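4.3 Unplanned closing of the hand during downward holds

The most serious fault in the test series came up during the downward hold, which we had treated as a rest position. In this pose the arm is lowered until the fingers point at the floor, the hand is opened partway, and the controller is told to keep every joint where it is. No object is held. The pose was added to the test plan only so that the motors could cool between grasping runs, and the first version of the plan had no stop rule for it.

Over 1242 holds the controller logged 41 cases in which one or more fingers moved without a command. In 9 of these the hand closed all the way before the supervisor program cut motor power. No person was touched in any of them. The operator's own hand was inside the keep-out distance in one case, to straighten a cable, and we count that case as a safety event.
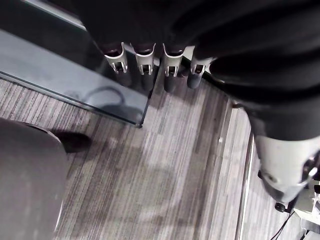

Nivaldo Quintana
Hand Safety Group, Floltidton

The hand is a Fladari unit with a soft black covering pulled over the palm and forearm. The metal brackets at the middle finger joints are left bare so that the pins can be reached with a tool. All holds were run low over striped carpet in an ordinary furnished room, with the furniture left in place. We wanted the arm to work near things it could bump into, and this choice affected the results, as described in 4.4.

Finger position is read by a sensor behind the knuckle. The reading goes to the joint controller and, separately, to the Cliketti logger. When the two copies of the reading disagree by more than a set amount, the supervisor is supposed to stop the hand. In the uncommanded closings they did not disagree. Both copies showed the finger drifting open, while the finger was in fact standing still. The controller corrected for a drift that was not there and drove the finger closed. The logger had no reason to object, as it was looking at the same wrong number.

We first suspected the sensor cable and replaced it. The fault came back on the next day of testing. We then swapped the joint controller for the spare, and the fault came back again. The third thing we looked at was the covering. With the hand pointing down, the covering works its way toward the fingers under its own weight. A fold of it can press on the sensor housing behind the knuckle and tilt it slightly in its seat. Pressing the same spot with a thumb through the covering, with the motors off, moved the reading in the same direction and by a similar amount.

This also accounts for the timing. Only 2 of the 41 cases fell in the first 500 holds, when the covering was new and fit tightly. It was taken off and put back several times after that for unrelated work on the thumb, and it became looser each time. We did not keep a record of how often it was removed, and we should have.

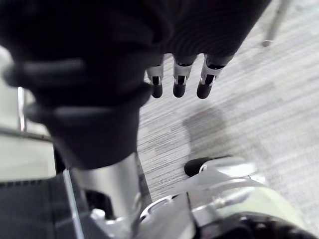 This page was last modified in June.

4.4 Why the supervisor was slow

The supervisor cut power in all 41 cases, so in the narrow sense it worked. In the 9 full closings it did so too late to be of use to anyone with a finger in the way. The cause was a setting. During grasping runs the supervisor waits a short time before it acts on motor current, so that ordinary contact with an object does not stop the run. The same wait was applied to the downward hold, where no contact is expected at all. A finger that starts from partway open can reach the palm within that time.

There was a second delay. The fingertips were close enough to the floor that some runs ended with a tip brushing the carpet. Early in the series this set off so many false stops that Min, who ran the morning sessions, raised the current limit. The change was written in the session notes and never carried over to the test plan. The later sessions were run with the raised limit by people who did not know about it. Two of the full closings would have been cut short under the original value, judging by the logged current.

Figure 4. The hand during a downward hold over the carpet, fingertips below the edge of the fabric.

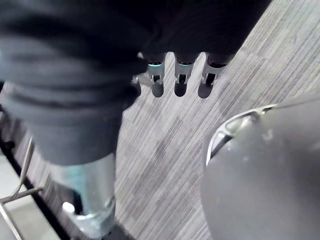

Changes to the procedure were made before any further holds were run. The supervisor now has its own settings for the downward hold, with no waiting time, and the current limit can only be changed in the test plan file. The operator checks the position of the covering before each hold and writes it down. For this check we use the teal bands near the upper joints of the fingers, which can be seen in Figure 4 just below the fabric. If a band is hidden on any finger, the hold is not started and the covering is pulled back toward the forearm. The check is crude. It tells us where the edge of the fabric is and says nothing about a fold higher up, over the knuckle, and that is where the pressure acts.

A better fix would be a stiff guard over the sensor housing. We asked Fladari for a drawing of the housing and have a printed part on the bench, but it has not been fitted yet. Until it is, the keep-out distance applies whenever motor power is on, in the downward hold as in any other pose, and cables are straightened with the power off.

We have not repeated the full series with the new settings. The short set of holds run since then showed no uncommanded motion, and it is too small to say more than that.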